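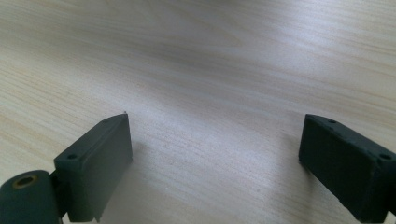 The three-hour film has become a kind of good manners. A director who turns in anything under two hours and twenty minutes now seems to be apologising for something, as if he had come to dinner and brought a half bottle. I have spent most of this year's festival season watching long films, and I would like to complain about them, though I should say that I am not against length as such. I will happily look at very little for quite a while. Give me a bare pale tabletop with the light lying across it and the grain wandering off to the right, and I can manage a good few minutes before I start to think about lunch. A few minutes, though. Vlastimil Bednárik's Trolari has a shot of a kitchen wall that lasts long enough for the man beside me to go out, buy a coffee, come back, drink it and go out again, and when it was over a woman in front of us whispered "gorgeous" in the voice people use in cathedrals.

Trolari runs to three hours and eight minutes. It concerns a retired ferry pilot who comes home to sell his mother's house and doesn't. There is a very good film in there, lasting ninety-five minutes or so, and I kept catching sight of it, like a friend on the far side of a crowded station. The scene with the estate agent is as funny as anything I have seen since the spring. The brother's phone call, which we hear only from the pilot's end, is cruel in all the right places. Then we go back to the wall.

I asked a few people afterwards what they thought the wall was doing. One told me it was about grief. Another said duration, which I took to be a description. A third, who programmes a cinema and ought to be braver, said that it "earned its stillness", and I have been trying ever since to work out who was paying.

My quarrel is less with Bednárik, who has talent to burn and is burning it, than with the rest of us. Somewhere along the line we agreed that being bored was a sign of seriousness, and that admitting to it was like admitting you move your lips when you read. So we sit there. We come out blinking, we say it was immersive, and we go and find something to eat at twenty to eleven at night, when the only thing open is the place with the chips.

Money comes into it as well. It used to cost a fortune to be slow. Film stock went through the camera at so much a foot and there was generally someone at the back with a stopwatch and a bad stomach. Now the camera can be left running until the actors die of old age. Peadar Costello, whose Grovden opened in September to reviews I would have been embarrassed to receive, shot so much that his editor was said to have started on it before one of her children was at school and finished when he was reading. I like that story and have no idea whether it is true. Having seen Grovden, I believe it.

Grovden is the one about the quarry. You will know the poster. Two brothers inherit it, one wants to flood it and the other wants to keep digging, and for the first forty minutes I thought it might be a great film. Costello is wonderful on how men in the same family avoid finishing sentences. He knows exactly when to have someone pick up a kettle. But he can't bear to leave anything out, so we get the flooding argument in the van, then in the pub, and then in the van again with rain. By the third round I was ready to flood the thing myself.

The usual defence is that these films "teach you how to watch them". I have never cared for this. I know how to watch a film. You face the front.

It would be easier to dismiss the whole business if there weren't now and then a long film that needed every minute. Adwoa Abugri's Kos is two hours and fifty and I wouldn't lose a second of it, including the bus journey, which takes up most of the second hour and in which almost nothing happens apart from a boy deciding whether to get off. The difference is that Abugri's slowness has something ticking inside it. We know what is waiting at the last stop, and the boy doesn't. When the camera stays on his face I am busy the whole time, hoping and working things out and trying to remember what his aunt said about the key. In front of Bednárik's wall I was mostly working out whether I had left the back door unlocked.

And then there is Vurko. Lamisi Ofori's first feature lasts seventy-nine minutes, and I am told it was turned down by one festival as "slight". In that time it gets through a wedding, a strike, a lost dog and the end of a marriage, and still finds room for Afia Asante to eat an entire orange in silence at the top of a staircase. It is the best piece of acting I have seen this year. She peels it, she eats it and she puts the peel in her coat pocket, and by then we know that she is going to leave him. I'd guess it takes a minute and a half. In other hands we would have been shown the tree.

Asante has been given 18 lines of dialogue in the whole film, if the interview in the programme is to be trusted, and she makes it feel like a torrent. Ofori cuts away from her every time a moment before you want her to, so you lean forward. I had forgotten what it was like to lean forward in a cinema. My back was quite surprised.

Vurko played to a half-full room at four in the afternoon. Trolari had the big hall in the evening and a standing ovation, though I noticed that a good many of those on their feet already had their coats on.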